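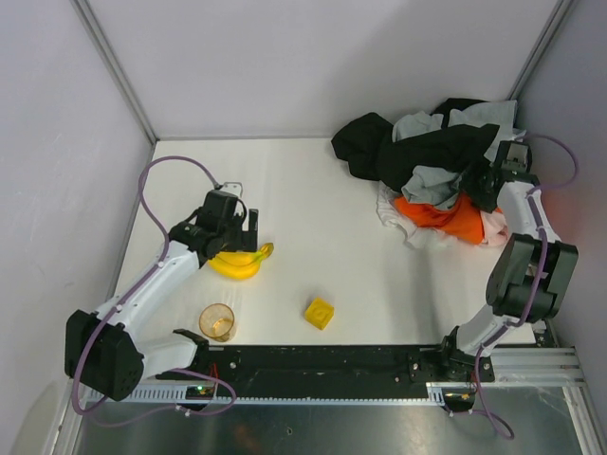 Manipulation Workshop – Handout 4: Two arms, one table

Notes by Lamduan Panyasiri, updated 24/03/2025

Right, this is the session where we stop moving one arm at a time and start thinking about both. If you missed Handout 3 (the one on homing and joint limits) please read it first, otherwise half of what follows will sound like gibberish. I've kept the maths to a minimum this week and put the proper derivations in the Joreo folder for anyone who enjoys that sort of thing. I do, but I know I'm in a minority.

What we're working on

Each group gets the same job, which we've been calling the Camono task for so long that I've forgotten who named it. The left arm looks after the small things (the bananas, the glass and the yellow block) and the right arm looks after the clothes. The two arms share the table but they don't share a controller, so any sense of teamwork has to come from you.

I like this set of objects because they all want something different from the gripper. A block is nice and square, and if you line the fingers up with two of its faces you're most of the way there. Bananas curve, so a grip that looks fine from above can be quite lopsided at table height. The glass is see-through, and that upsets depth sensing more than you'd expect. And cloth – well, cloth has no fixed shape at all, so you can't store a model of it and match against that. You have to look for an edge or a fold every single time.

Before you move anything

Check the cable first. Each arm has a purple one running along it, held with little white ties, and you want enough slack for the wrist to turn without the loop snagging on the elbow. Last August we lost most of an afternoon to a tie that had been pulled too tight, and I'd rather not do that again!

Then run the Atus start-up script and wait for both arms to report in. If only one does, don't start the task with it while you fiddle with the other. Stop, restart the pair, and tell me if it happens twice.

Approach heights

Come in from above, pause, then go down slowly. The pause matters more than people think, as it's your chance to see whether the fingers are either side of the thing you want or about to land on top of it. For the bananas I'd aim near the stem end to begin with and then try the middle, and write down what was different. For clothes, hover over one garment and pick a fold that stands up a bit. If you go in where a black garment and a grey one overlap you'll very likely come up with both.
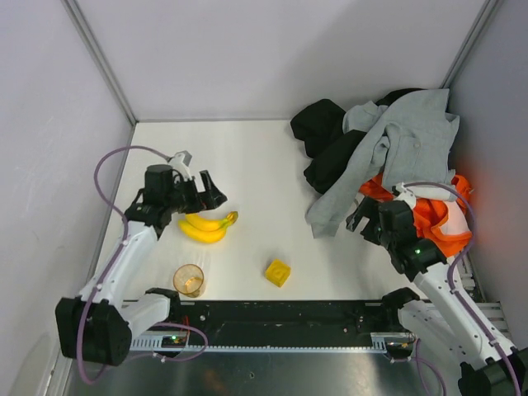 Recording your attempts

Keep every attempt, including the awful ones. The old Matsuda set has 1,146 attempts in it and the failures have been far more use to me than the clean runs. For your own group I'm asking for 400 by the end of term, shared out however you like. Note down:

Which arm moved
What it was going for
Whether you were driving or the script was
How it ended, in your own words

"It went wrong" is not enough, sorry. "Left finger touched the rim and the glass tipped" is lovely.

Keeping the arms apart

We split the table with an imaginary line down the middle, and each arm stays on its own side unless the other one is parked. It's a crude rule and it does waste space (you'll notice this as soon as you want to shift something across) but it's saved us a lot of bumps. Groups who finish early can swap it for a proper collision check. There's a starter version in the Joreo folder, and the bit you'll need to change starts at line 19.

For next time

Read section 11 of the course reader, on grasping soft objects. Bring one idea for how the right arm could tell that it's holding two garments instead of one. It doesn't have to be clever, and a sketch on paper is fine. Laptops charged please, the sockets by the window are still dead.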